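Gripper swap, part 2

May 31, 2018

Quick one, typing this between runs. Blue ribbed fingers are on the arm now, the Zammont pair is back in the drawer. Way too stiff, those. Squeezed everything like it owed them money.

Zeroing the wrist camera first. Boring but you skip it and pay later.

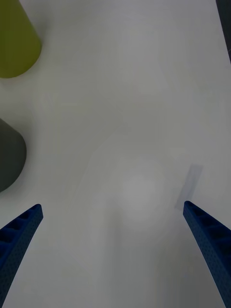 Fingers open, nothing in between. Both tips in view, good enough for me.

Then soda cans. Iqra Soomro kept saying paper cups would be the real test and she's probably right, but cans are what I wanted to see. Smooth, round, easy to dent. Force setting 27 on the Tawfik controller, left over from March, didnt touch it.

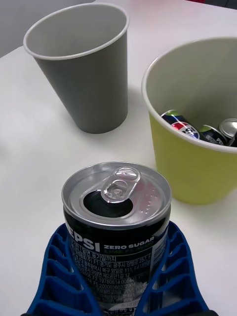

Pepsi Zero Sugar, lime, fingers wrapped round the lower part.

Love how the ribs bend in around the side. The Zammonts only ever touched at 2 points and the can would spin. Wrist view is nice too, I can read small print off the label, which the old Condholm camera never managed.

Gripes. The mount screws are a weird size and the open position drifts a bit, so I re-home between sets.
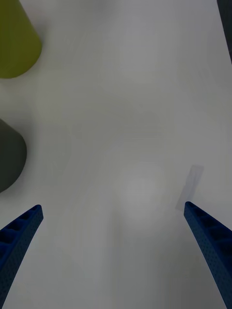

Takes a few seconds, whatever. I've logged 221 cycles on this pair so far and want a lot more before I trust it. Gakholm has a softer version on their site, more expensive, no stock. Emailed them, no anwser yet.

Paper cups next. Iqra is picking the sizes.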